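House Rules for a Hand-Held Gripper: What We Wrote, What We Broke, What We Kept

Project report, Practical Automation II
Vasanthi Suvarna and Katsuhiko Sugawara
Submitted Saturday, July 20, 2024

1. What we were asked to do

The assignment was to write a code of practice for recording demonstrations with a hand-held gripper, and then to live under it through the whole of June. Most of our class picked the projects where something moves by itself. We picked the one with the paperwork, partly out of principle and partly because we signed up last.

The task in front of the gripper was paper handling: pick up folded sheets, carry them, set them down, let go. The department already had a rulebook for this, left by an earlier group and known as the Domik sheet. It had 38 rules. Rule 4 and Rule 29 contradicted each other on whether the operator may talk, and Rule 17 referred to a cabinet that has since been removed from the building.

2. How we cut it down

We read all 38 rules aloud and asked of each one what would go wrong if it were ignored for a day. Where neither of us could name anything, the rule went. Vasanthi wanted to keep more of them than Katsuhiko did, and we settled several by recording a short session without the rule and seeing who was annoyed afterward.

Twelve survived. Four of those are about labeling files and are as interesting as that sounds, so they are in the appendix. The rest fall under the headings below.

3. Rules about people

Tell everyone in the room before you start. A sign on the door does not count. We had a good sign, laminated, and people walked past it holding coffee.

A wide lens sees far more of the room than the operator thinks it does. Anyone who turns up in a recording has their face obscured before the file leaves the recording laptop, including people at the very edge and including the two of us. We argued over the edge cases for most of an afternoon and then gave up on judging them one by one. If there is a face, it gets covered.

Anyone may ask for a take to be deleted and does not have to say why. This was used once, by Katsuhiko, about his own singing.

4. Rules about the operator

Stop after 21 takes and hand over. The number came from our own logs. Past that point both of us started closing the gripper early and dragging the sheets along the table, and both of us insisted we weren't.

No heroic recoveries. If the paper slips, put the gripper down, reset and start again. The Domik sheet encouraged operators to "save the attempt where possible," which gave us a set of recordings in which a person chases a sheet of paper across a table with great determination. Slips are worth recording, but they should be marked as slips and kept in a folder of their own.

Keep your free hand behind your back. It will try to help.

5. Rules about the grip

Paper is worse than it looks. A single sheet buckles, a pile slides against itself, and folded sheets open up at whichever end you aren't holding. Our rule is to pinch low on the stack, with both fingers bearing on it, and to leave the free edges alone even when they spread. Operators want to neaten them. Neatening is a second task and gets its own recording.
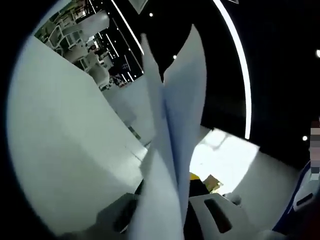
6. Rules about the room

Lighting stays as it is for a full session. Bright windows and ceiling strips can wash out part of the view, and we decided to live with that and write it down. The rule we inherited said to "eliminate glare," and we spent a morning trying to obey it with a bedsheet.

Clutter is allowed if it was there when the session began. Nothing gets tidied halfway through. Vasanthi's mother has asked for a copy of this rule.

7. Did it work?

We logged 63 sessions. In the first week we broke our own rules constantly, most often the one on handing over, and after that mainly the one on the free hand. We have included the full list of breaches because the Domik group kept none, and we would have liked to read it.

The Conceição section tried our draft for two days and sent back one page of comments, mostly fair. They wanted a rule on cleaning the fingertips between sessions. We had one, in the 38, and had thrown it out. It is back in, replacing a file-naming rule that turned out to say the same thing as its neighbor.

8. What we would change

The limit on takes should depend on the task. Paper is light and dull; something heavier would need a shorter turn. We would also put the rules on one side of one page — ours runs over by a single line, and that line is the one about deleting takes, so people miss it.

The appendix has the final text, the breach log and the four labeling rules, now three.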